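Enough with the running vests

Wednesday morning, 5 miles, 5:30 a.m., and I counted myself among the idiots again. Vest on. Two soft flasks, a whistle, a pocket with gels in it from last fall. For 5 miles. Past three water fountains.

I bought the Talano in May because everybody in my Kenwood group has one. And look, it's a nice vest. Fits fine, doesn't bounce much once you get the straps right, which took me most of a month. But I've started to think most of us don't need one, and we've talked ourselves into it because the people who win 100 milers wear them.

Marloes Vanhove has been running longer than I've been alive, pretty much, and she carries a house key. In her shoe. Long run, she stuffs a gel in her sports bra and drinks at the park. When I asked her what she'd do if she needed a jacket she said "be cold."

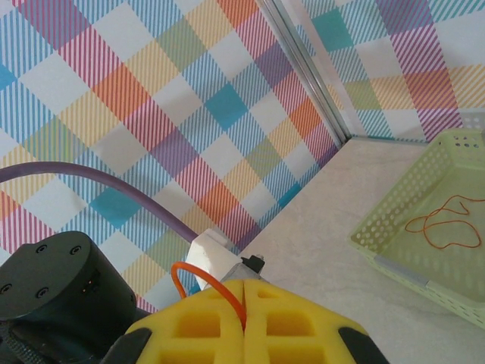

My other gripe is the chafing. Both sides, right under the arm. I tried the Skirine belt for a few weeks instead and it was better, phone and one small bottle, done. Cheaper too. Then it started riding up around mile 7 and I was back to tugging at my waistband like a toddler. So belts aren't perfect. I'd still take the belt.

And the washing! Flasks that smell like a gym bag. Bite valves. You have to dry them upside down on a spoon or they get funky, and I never do, so they're funky. A plain bottle goes in the dishwasher.

Yes, trails. Yes, summer in a hot state, or a medical thing, or you're out there four hours with no water anywhere. Wear the vest. I wore mine at the Tsolakis loop, 9 miles and not one tap, and I was glad of it. Thats what it's for.

But a loop around the neighborhood? I think the gear makes it harder to get out the door. Filling, strapping, adjusting, going back for the thing I forgot. I've skiped runs over it. A pair of shorts with one decent zip pocket would of saved me all that.

Mine's hanging on the back of the closet door till the next trail day. Key in the shoe tomorrow.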